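# Setting up a raised bowl of artificial fruit and vegetables

A collapsible silicone bowl and a low metal rack make a decent centerpiece for a kitchen table, and the whole thing packs down small when you need the table back. This covers the rack, the bowl and the filling. Allow 40 minutes the first time, most of it spent washing.

## What you need

- A collapsible bowl or colander with a rigid rim and handles
- A low rack with a perforated or solid top
- Artificial produce in a few sizes
- Dish soap, a soft brush and two dry cloths
- Felt pads (optional)

I use a black metal rack with small holes in the top. A wire rack works too, but the base of a soft bowl can sag between the wires if they are far apart.

## Wash everything first

Artificial produce collects a greasy film in a kitchen. Wipe each piece with a damp cloth and a drop of soap, then go over it again with plain water. Don't soak anything with a foam core or a glued-on stem. Stand the pieces on a cloth until they are dry, stem side up.

The folds of the bowl take longer. Open it fully, brush along each fold, rinse, and leave it upside down. For the rack, brush the top from underneath so the dust comes out the way it went in.

## Fill the bowl

Push the bowl all the way open before you put anything in it. A half-open fold can drop later under the load - mine did, and an apple went under the stove.

Start with the big pieces. A long pepper or a mango shape goes in low, lying on its side. Round fruit fits in the gaps after that. Keep two pieces of the same color apart if you can, and put one green or olive piece among the reds and oranges. Stop while the rim is still clear, so you can pick the bowl up by its handles.

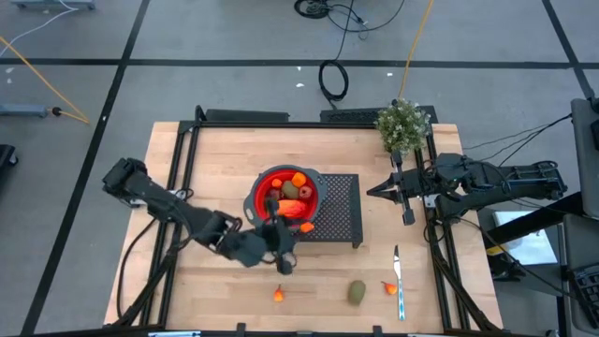
Bogumił Bednarek wrote that he fills his the other way, small fruit first and the peppers on top, and that it looks fuller with less in it. He also lines the bottom with a folded dish towel. I tried the towel and kept it for the deeper bowl. In a shallow one it pushes everything up too high.

## Place it on the rack

Set the rack down first and press on each corner. If it rocks, put a felt pad under the foot on the low side. Felt also helps on a polished tabletop, where a metal foot can leave a line.

Lift the bowl by both handles and lower it straight down. Check the base from the side. You want it resting flat on the panel with no part of it hanging over.
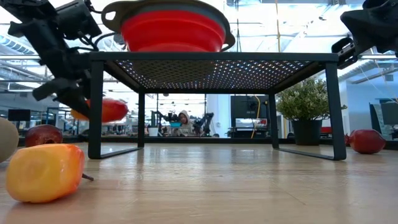
*Bowl on the rack, with more of the produce on the tabletop.*

## Arrange the loose pieces

Whatever doesn't go in the bowl can sit on the table. Lay peppers on their sides. Apples look better in front of the rack than under it, where they get lost in the shadow, and a pomegranate can go off to one side by itself.

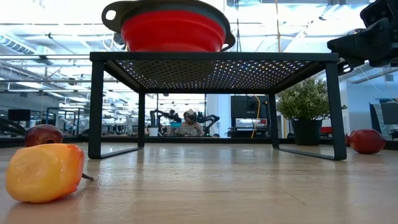 Leave some bare wood between the groups. Then sit down in a chair and look again, as pieces that seemed well spaced from standing height often line up behind each other from a seat. Move one or two and leave the rest.

## Upkeep

Dust the loose pieces when you wipe the table. The bowl needs a proper wash once a month, more often if it sits near the stove. To store the set, empty the bowl, collapse it, and lay it on top of the rack. The produce goes in a cloth bag. Keep red pieces away from pale ones in hot weather - cheap paint can transfer.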